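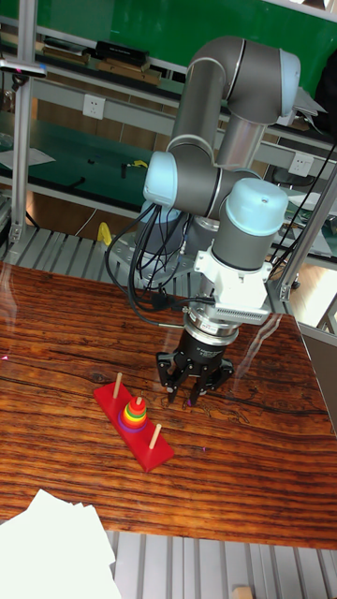
So I went to the public meeting on the Grerier hog barns after all. I'd told myself I wouldn't, I had laundry to fold and a cold coming on, but then my neighbor texted that the parking lot was already filling up and I grabbed my coat.

If you haven't been following along, the short version goes like this. A company called Brundadik wants to put up 3 new barns on the old Rostov place, up the hill from Grerier Creek. They filed the paperwork in December, when everybody was baking and wrapping and driving to see their in-laws, and the first most of us heard of it was a little orange sign stapled to a fence post. The sign was facing the ditch.

I should say where I stand before I go any further. I grew up on a farm. I eat pork. I don't think every person who raises animals is a villain, and I got pretty annoyed with one guy at the meeting who talked as if they were. But I've also lived downhill from that pasture for years, and I know what the water does in spring. It comes down through the Hämäläinen property in sheets, goes under the road (or over it, in a bad year) and ends up in the creek. Anything that's on top of the ground up there comes along for the ride!

The plan calls for a manure lagoon with a clay liner, set back 353 feet from the creek bank. The county minimum is lower than that, and the Brundadik rep mentioned it several times, like he was expecting applause. What he didn't have was a good answer about the wells. There are shallow wells all along the bottom road, ours included, and almost 90 of them are older than I am. Ours was dug by hand. When somebody asked if the company would pay to test them before construction, so there'd be something to compare to later, he said he'd "take that back to the team."

Then Boris Říha got up. Boris used to keep bees on the far side of the creek and he knows that stretch of water better than anybody I can think of. He'd brought a notebook with creek levels going back years, written in pencil, and he read out a bunch of them in that slow voice of his -- I think the moderator wanted to cut him off and couldn't quite find the nerve. His point was that the flood line on the company's map is too low. He's seen water well past it, twice, and has the dates. The engineer wrote that down, which I took as a good sign, though my neighbor thinks he was just being polite.

I spoke too, for maybe a minute. I had notes and then couldn't read my own handwriting, so I mostly said that I'd like to see the wells tested and that I'd like the trucks to stay off the bottom road while the school bus is running. My face was bright red the whole time. A very nice woman I'd never met patted my arm when I sat down.

Some things I still don't know. I don't know who checks the liner once it's in, or how often. I don't know where all that manure gets spread, because the map of the fields had two pages missing from the copy at the library. I asked the clerk about it and she's looking. And I don't know how the Hämäläinens feel, which matters since they're closest, and they weren't there (their daughter just had a baby, so fair enough).

The petition had 400 signatures on it when I left. It doesn't ask the county to turn the barns down, only to hold the permit until the wells are tested and the flood map gets redone. I signed it. There's a copy at the feed store and another at the library, by the returns slot, and you can also write to the county planning office yourself. Put the creek's name in the first line so it gets filed in the right place. The clerk told me that one.

The cold showed up the next morning, by the way. I'm on my second box of tissues and the laundry is still in the basket.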